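The long goodbye to a brown table

Two coats in and I still wasn't sure about white
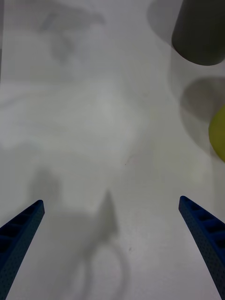

I grew up eating at brown tables. My mum's was brown, my gran's was nearly black, and the one I bought with my first proper wages was the colour of strong tea, so when I decided last September that I wanted a white one, everybody I knew had something to say about it. You'll be forever wiping it, they said (true). It'll look like a dentist's (not true, or not in my house anyway!). What I hadn't reckoned on was how little a white top stays white to the eye. It's matt, for a start, so you don't get glare off it, you get these soft cloudy greys drifting about, brightest across the middle and duller towards the edges, and anything that comes near it throws a big blurry shadow. Put one dark grey thing in the corner and the whole surface seems to stretch. I've become a bit of a bore on the subject.

The paint question nearly finished me off. I rang Siriporn Tanasarn, who has been redoing old furniture for longer than I've been buying it, and she asked me one thing: did I eat at it or work at it? Both, I said. Then don't go glossy, she said, you'll see every lamp in the room in it and you'll hate your dinner. She sent me off for a tin of Drisa in their flattest finish, and told me to leave it alone for seven days before I put so much as a mug down. I managed two. There is a mark, and I know where it is, and a coaster now lives on it.

Then there's the matter of what goes on top. My old table collected things: post, keys, half a ball of string, a catalogue from Grindach that I kept meaning to read. None of it bothered me against the brown. On white, a single envelope looks like it's waiting to be dealt with, and so, rather to my own surprise, I deal with it. My friend Wichai Kaewmanee came round for supper and asked if I was moving out.

I do miss a few things. Crumbs used to be a private matter. I could put the newspaper down without checking my hands afterwards, and beetroot held no terrors at all. But on a grey morning, with the blind up and the kettle on, I sit down there before I've properly woken up and it's the lightest spot in the flat.

The brown one went to my nephew, who has already put a hot pan on it. He says it hardly shows.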